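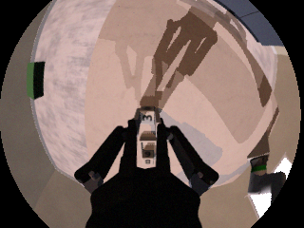 Lesska simulation package: progress report for the trial period from July

To: Wilma MacRitchie
From: Haoran Dong
23 October 2023

Where we are

You asked whether Drullum should pay for a full year of Lesska. My answer for now is no, or at least not at the price quoted. The trial licence has cost us 788 pounds and we have got something for it, but less than the sales pages led us to expect.

The block task is set up and runs. We have logged 226 simulated attempts at picking up small numbered blocks from a round table, all seen from the gripper's own viewpoint. Setting up the first one took far longer than the guide says it should, mostly because the guide was written for an older version.

What we doubt

Lesska calls its rendering "ready for the real world". I would like to see that shown. The black gripper has hardly any surface detail, and with a block held up between the fingers it is the shadows that take up most of the tabletop. Our own bench has one overhead lamp and a dull grey top. A model trained on this may learn a good deal about shadows and not much about blocks.

The numbers on the blocks are a second worry. They turn up sideways or at a slant, as they would in life, but some are hard to make out even for me.

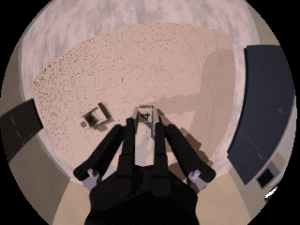 We asked Lesska for the settings behind the lighting and were sent a brochure. A second request has had no reply.

Money

The full licence is 3490 pounds a year, with support charged on top. Meng quoted less for a plainer package, which we have not tried.

Next steps

Run 80 picks on the real arm with the trained model and compare them with the simulated results. Get a written support price. Ask Cerkevetti, who bought the same licence, whether they still use it. I would hold the second payment until all three are in.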